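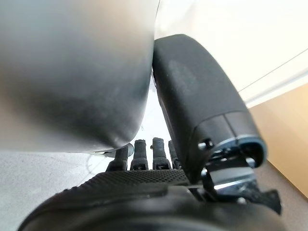 Reading time: 2 minutes

Cleaning and Storing Satin-Finish Metal Kitchenware
Project report, Materials in Use, Tultholm campus

1. Purpose

The project looked at how rounded metalware with a brushed finish holds up in a shared kitchen. Pieces of this type are sold as easy to keep clean. Users of the Delaunay kitchen complained of smears, dull spots and fine scratches that ran against the grain. We wanted to find out which of these came from washing and which from the way the pieces were stored.

2. Background

A brushed finish is a set of fine parallel lines cut into the metal by an abrasive. Light spreads along these lines, giving a soft highlight in place of a sharp reflection. On a flat panel the effect is even. On a curved body the highlight gathers on one side and the underside goes dark, so the same mark can be plain to see in one spot and hidden in another.

The oldest source we used was a housekeeping manual from 1965 in the campus library. Its advice on metalware is short: wash soon after use, dry with a soft cloth and do not stack wet. Most of our results agree with it. The manual does not mention the direction of wiping.

3. Materials

The test pieces were taken from the Nakeck line of bowls and lidded pots already in the kitchen. No new pieces were bought. We used plain dish soap, a cotton cloth, a microfiber cloth and the green scouring pad kept at the sink. Water came from the hot tap and was mixed to 50 °C in a basin before each wash.

4. Method

Each piece was washed, rinsed and dried in the same order, starting at the rim and finishing on the underside. For the wiping test, one half of the piece was wiped along the grain and the other half across it. The halves were marked with tape on the inside.

For the storage test, pieces were either stacked directly, stacked with a paper towel between them, or set on the shelf by themselves. They were taken down and put back 70 times. We inspected them under the ceiling light and again with a desk lamp held low to one side. The low lamp was added after the first inspection, when it became clear that the ceiling light hid most marks on the lower curve.

5. Handling

Rounded bodies without a handle need a wide grip. The natural place to put the hand is low on the side, where the curve turns under, with the thumb pressed higher up. Skin oil therefore collects in two areas. The one under the curve is in shadow most of the time and is often missed when the piece is wiped. After several uses it shows as a gray film. 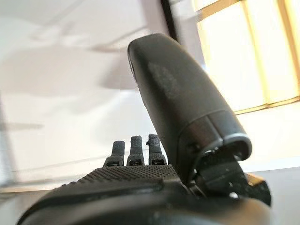 Lifting from below with spread fingers gave better control than pinching the rim, mainly when the piece was wet. Pinching also left marks on the rim that were hard to remove because the grain there is tighter. We changed our own handling after the first round and repeated the affected pieces – the earlier results were dropped.

6. Results

Wiping along the grain removed smears in one pass with the microfiber cloth. Wiping across the grain left streaks that needed a second pass. The cotton cloth worked about as well once it was fully dry, but left lint if it had been used before.

The scouring pad caused visible scratches across the grain on the first stroke. Along the grain the scratches were harder to see, though the low lamp still showed them. We do not recommend the pad for the outside of any satin piece.

Direct stacking produced a dull ring where the base of one piece met the wall of the next. A paper towel prevented the ring. Pieces stored singly showed no change, but the shelf space they need is not available in most shared kitchens.

7. Limits

All marks were judged by eye. A gloss meter was requested from the Basarach lab and was not free during the project. The pieces had also been in use before we started, so some light scratches were present and had to be drawn on a chart first. Rounded lids were left out of the stacking test, as they slid off the pile.

8. Recommendations for the kitchen

Wipe with the grain, ending with the lower curve.
Keep the scouring pad for the inside of plain pans.
Put a paper towel or thin cloth between stacked pieces.
Dry each piece fully before it goes on the shelf.

The marked chart and the wiping samples are kept in the project drawer next to the kitchen until the end of August.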